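Fridge and pantry tips, the ones that stuck

Notes from the spring clear-out in March. No order to these. Took me most of a morning, your kitchen may be quicker.

Start with the fridge

Empty one shelf at a time, not the whole thing. Milk and meat go in a cooler while you work. Warm water, a squirt of dish soap, a spoon of baking soda. Skip the bleach. Glass shelves need to come to room temp before hot water touches them or they can crack - learned that one in the Derwood apartment, had to order a new one.

Door shelves are the warmest spot. Ketchup, mustard, jam, fine. Eggs and milk further back.

Door seal test: close it on a slip of paper and tug. If it slides right out, clean the seal with an old toothbrush and try again. Still loose, get a new seal. Mine is a Prumine and the seal just pulls out of a groove, no screws.

Potatoes and onions

Keep them apart. Different cupboards if you can. Potatoes want dark and cool, onions want dry and air moving. Never in a sealed bag, either of them. One soft potato will take the rest with it so go thru them every week or so.

Green patches - cut them off deep, and if the whole thing is green toss it.

Baskets, not bins

Solid bins trap damp and crumbs. Anything with holes is better for produce, and you can rinse it in the sink and leave it to drip. Shallow ones especialy, stuff can't pile up and get squashed at the bottom. Look for a rim you can get your fingers under and a cutout handle on the short end so it pulls off a shelf like a drawer.
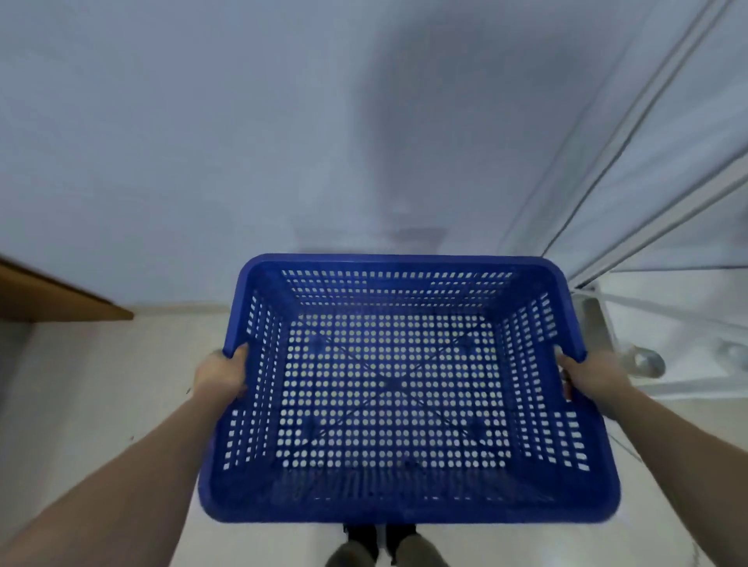
Flour, rice, dry stuff

New flour goes in the freezer for a few days before it goes in the pantry. Kills weevil eggs. Let it come back to room temp still closed up, or you get clumps.

Write the date on masking tape on the lid. Marker on the jar itself never comes off, whatever the label says.

Don't top up a jar that's half full. Use it up, wash, dry overnight, refill. Old stuff at the bottom goes stale and you never see it.

Brown rice goes off faster than white because of the oil in it. Small bags only.

Spices

Not over the stove. I know, everyone has the rack there. Heat and steam ruin them. Drawer is best, labels on the lids so you can read from the top.

Rub a pinch and smell it. No smell, no flavor, out it goes. Whole ones last much longer than ground.

Smells

Open box of baking soda, back of the fridge, swap it every couple of months. Coffee grounds work too but dry them out on a tray first or they go moldy.

Plastic tubs that smell of curry: fill with warm water and a little vinegar, leave 60 minutes, wash as normal. Stains are another matter. Sun helps a bit.

Leftovers

One shelf, eye level, nothing else on it. We call ours the eat-me shelf. Stopped most of the waste right there.

Shallow containers cool faster then deep ones. Soup in a big pot takes forever, split it up before it goes in.

Freezer list is taped inside the cupboard door, cross things off as they come out. Mine's due for a rewrite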